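Droleck gets a new boss, and I have opinions

August 2021

Quick one, I have a train in an hour.

So Mireille Issa is out as CEO of Droleck and Imad Chidiac is in. Announced last month, end of July, in a press release that was two paragraphs long. Two! For a company that makes gearbox housings for half the truck builders I ever write about.

Disclosure: I used to work there. Purchasing, ground floor, bad coffee. I own 580 shares from the employee plan, which is not a fortune, believe me.

What Issa did well. She bought the Zimulska foundry when everyone said it was scrap. Kept the 1353 people on the payroll there, put in new furnaces, got it earning money in 2 years. I thought she was nuts. Said so on this blog, you can go look it up.

What she did badly. Honkanen. Paid too much, paid in cash, then let the Honkanen managers run it like they'd never been bought. Separate payroll, separate software, seperate everything. Maya Tarawneh was finance chief then and the word in the building was she argued against it. She left the next spring. Draw your own line.

Now Chidiac. Operations guy. Came up thru the casting side, knows what a bad part costs. Never met a big investor in his life as far as I can tell, and the first call with analysts sounded like it. Long pauses. Lots of "we'll come back to you on that." I kind of liked it?

The thing to watch is debt. The big loan comes due the year after next and he can either sell Honkanen or cut the dividend. My bet is the dividend. Tipene Tawhiri, who chairs the board, hates selling anything, ever.
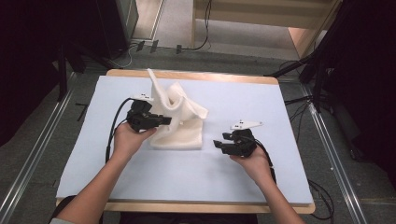

Cream cloth, blue sheet.

Somebody asked in the comments if I'm selling my shares. No. Not till I see the fall numbers anyway. If the foundry margin holds up I'll sit tight, if it slips I'm out and you'll hear me complaining from there.

Also still owe you all the Flukalside post, the brake supplier one. Its half written. Next week maybe.

OK, train.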